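Foro Jutetti – Madera y acabados
Buscar en el foro... Buscar Búsqueda avanzada
Última actualización: 2019-05-11

Tema: ¿Aceite o barniz para mesas de madera clara?

matilde_mota
Buenas. Tengo que decidir el acabado de cuatro mesas para un taller de costura y encuadernación. Son de madera clara, sin tratar, y se van a usar a diario. El carpintero me propone barniz al agua, el Edby mate, dos manos. Una compañera dice que aceite duro y que me olvide del barniz. El presupuesto del aceite Gristis sube 40 euros. No sé si compensa. Lo que más me preocupa son las manchas de tinta y de cola blanca.

s_hashmi
Aceite. El barniz queda bien el primer año y luego se raya, y para arreglar una raya hay que lijar el tablero entero. Con aceite lijas a mano la zona, das otra capa con un trapo y a las 12 horas se puede usar con cuidado.

Rafia Arain
No estoy de acuerdo con lo anterior. Para cola blanca y tinta el barniz protege más. El aceite deja el poro más abierto y la tinta entra. En mi taller tenemos una de cada y la aceitada está llena de cercos.

s_hashmi
¿Cuántas manos le disteis? Con una sola no sirve de nada.

Rafia Arain
Dos, lijando entre una y otra. Y mantenimiento cada julio.

Memon
Yo añadiría una pregunta: ¿de qué grano es el último lijado? Si pasas de 180 con aceite, la madera absorbe menos y luego viene la gente a quejarse de que el producto es malo. Con barniz puedes subir a 240 entre manos.

sobia.ansari
Llevo años con madera clara sin tinte y mi opinión es que el color importa tanto como la protección. Dejo cuatro fotos y luego explico. 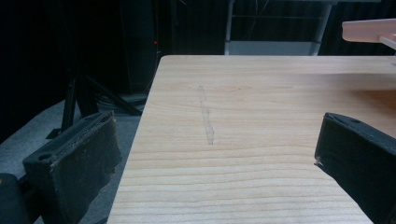
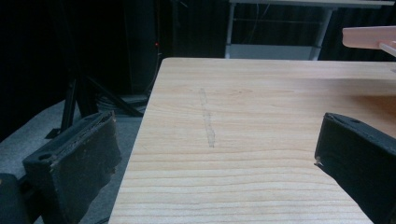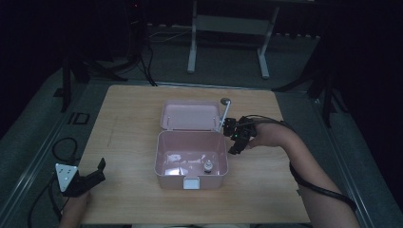
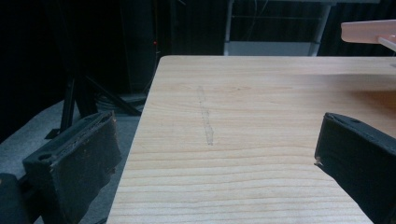

El problema del acabado en tonos pálidos es que cualquier producto con disolvente amarillea, unos más y otros menos, y en un tablero grande se nota. El barniz al agua amarillea poco. El aceite natural calienta el tono bastante, salvo que lleve pigmento blanco. Otra cosa es cómo se ven las marcas: en las dos primeras fotos hay una raya gris tenue atravesada respecto a la veta, parecida a un roce de lápiz, y sobre una superficie tan clara el ojo se va directo a ella. En una madera oscura pasaría desapercibida. Con lápiz y tiza de sastre por medio, que es tu caso, Matilde, yo pondría barniz mate y un protector encima en la zona de corte.

Mehwish B.
De acuerdo en lo del color, pero el mate también da guerra. Se pule con el roce de las mangas y a los dos años tienes brillos en el borde donde trabaja la gente. Prefiero satinado.

Memon
El satinado refleja la lámpara y para coser cansa la vista. Mate, y se acepta el desgaste.

Mehwish B.
Depende de dónde tengas la lámpara.

matilde_mota
Gracias a todos. Las mesas miden 78 de alto, por si alguien lo pregunta, y la luz viene de lado. Me habéis dejado casi como estaba – ahora dudo entre mate y satinado además de entre aceite y barniz. Voy a pedir al carpintero dos retales de 25 por 25, uno con cada producto, y les echo tinta y cola encima.

Rafia Arain
Buena idea. Deja la tinta una noche entera, que a los diez minutos sale de cualquier sitio.

s_hashmi
Y prueba también a reparar los dos retales después. Ahí es donde se va a ver la diferencia.

sobia.ansari
Pide tres y haz el tercero en satinado. Si el carpintero es el mismo de siempre, tampoco te los va a cobrar.

Contacto | © Foro Jutetti | Volver arriba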